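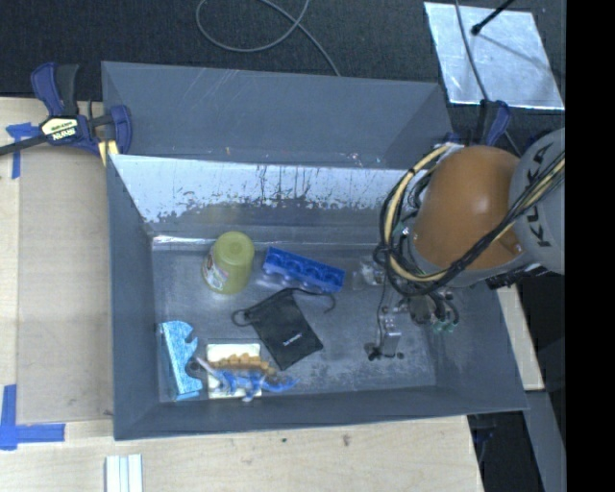
Toys, a pouch and a yellowish-green container in one of the gray bins at Lukumay.

Musyoka Urio has been sorting mixed household goods for 14 years, first at Claltari and now at Lukumay, a resale warehouse on the edge of Flurnau. Most of what reaches him is small.

"People think it's furniture," Urio said. "We get some furniture. Mostly we get what was in the drawers."

The goods are spread out in shallow bins with sloped sides. Urio likes them because things slide to the middle and he can get a hand under them. The paint doesn't last. The bins get scuffed and chipped, and he has stopped asking for new ones.

A plastic dinosaur with orange plates on its back is an easy decision, he said. So is a toy brick.

"Dinosaurs sell. A stegosaurus, you put it out in the morning and it's gone by lunch. Bricks we save up and sell by the bag - one long blue one is no use to anybody, but 80 of them is a birthday present."

Drawstring pouches are harder. He opens every one, and in August he found 3 house keys and a baby tooth in the same pouch. Small boxes get opened too. Containers with a label still on them go to a separate shelf, where a colleague reads the label before anything else is done.

Foam is his least favorite. Cut pieces with notches and curves were usually made to fit around something, and the something is rarely in the same load.

"I keep them for a week," he said. "Then I let them go."

Lukumay took in 319 crates last month, most of them through the Illis collection points. Urio expects more once the schools are back. He starts at 6 a.m. and prefers to do the toys first.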